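Tritach bookend stand, reviewed after a month on the desk

I've been through a fair few bookends in my time (the pretty ones fall over, the heavy ones scratch everything) so when Yee-man Kao told me she'd bought a set of the plain black Tritach ones for the shop, I ordered some as well. They came to me from Gindport for £8 a piece, which felt cheeky for a bit of bent metal, but there we are.

And it really is just a bit of bent metal! One thin black plate, folded into an L, with a foot that sits flat and an upright that does the leaning. The finish is somewhere between matte and satin, so it picks up a soft grey shine along the curve but doesn't glare at you under a lamp. 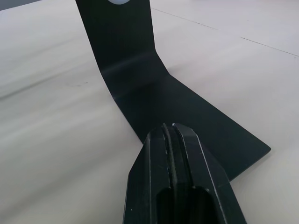

I've had mine holding up cookery books since June and I'm pleased with them. The foot slides under the first couple of books, so their own weight does most of the work, and I've got 20 paperbacks along one shelf with nothing slumping. Big hardbacks are another matter. Régis Lacroix lent me his atlas to try and the whole lot went skating off towards the kettle. A strip of that rubbery drawer liner underneath sorted it, though I do think Tritach could have stuck a bit on at the factory.

The edges are fine. I ran my thumb along all of them expecting a nick and didn't get one, but I'd still be careful on a painted shelf, as mine left a faint line on the windowsill when I dragged it (my own fault, I was in a hurry).

Then there's the matching black rack, which I bought a week later because I'm weak. It goes on the table and takes post, notebooks, the tablet, whatever's drifting about.
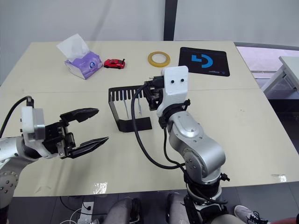
I like it a bit less than the bookends, if I'm being picky. It's handy, and black looks smart on a pale table, but it shows dust by teatime and I'm forever wiping it. Ngọc Phí has hers in the hall full of takeaway menus and says she's never noticed any dust at all, so perhaps it's my house.

Would I buy them again? The bookends yes, and I've already got 2 more on order for the spare room. The rack I'd wait for in a sale.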